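Wallpaper on a Student Budget: What Old Patterns Do to Small Rooms
Project report by Marlene Albers
Second year, Interior Design

I should say up front that I didn't choose wallpaper. I wanted to do lighting, but lighting was full by the time I'd found the sign-up sheet, so wallpaper it was. By July I was boring my flatmates about pattern repeats over breakfast, so I suppose the project worked on somebody!

The question I set myself was quite simple. Does a big, fussy, old-fashioned pattern make a small room feel smaller? Every magazine I grew up with said yes, keep it plain, keep it pale. My gran's hallway says no - it is tiny, it is covered in roses and everyone loves standing in it.

I started with samples. Vemska, the wallpaper shop near the station, let me go through their old pattern books (they were very patient about it), and I borrowed 21 sheets to pin up at home. I sorted them by the height of the repeat, because that's the bit you can't change once you've bought the roll. Anything with a repeat over 600 mm was a pain. You lose so much paper lining up the joins, and on a short wall you might only get the main motif once, with its head chopped off by the ceiling.

Damask was the family I liked best in the end. The word really comes from woven cloth, and the paper versions borrow the same trick: one soft colour for the ground, another not far from it for the pattern, and everything curling into everything else so your eye never quite finds the join.

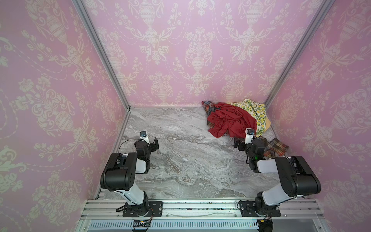 Fig. 1. Pink damask on three sides, with urns and garlands in cream and off-white.

What I noticed with low-contrast patterns like this is that they go quiet when you step back. Close up there's loads going on, but from the doorway it's more of a texture than a picture. High-contrast papers did the opposite and seemed to come towards me, especially the navy one, which I took down after one evening.

I then asked 12 people on my course to sit in my box room with different papers up and tell me how it felt. This is not science, I know. Two of them mostly talked about the chair. But the answers leaned the same way: the pale damask felt "calm" or "a bit posh", and the plain white felt "like a cupboard".

If I did it again I'd test the same pattern in three colours, and I'd buy better paste. The cheap stuff dried before I'd got the second strip straight, and there is still a bubble behind the door that I need to sort out before I move out.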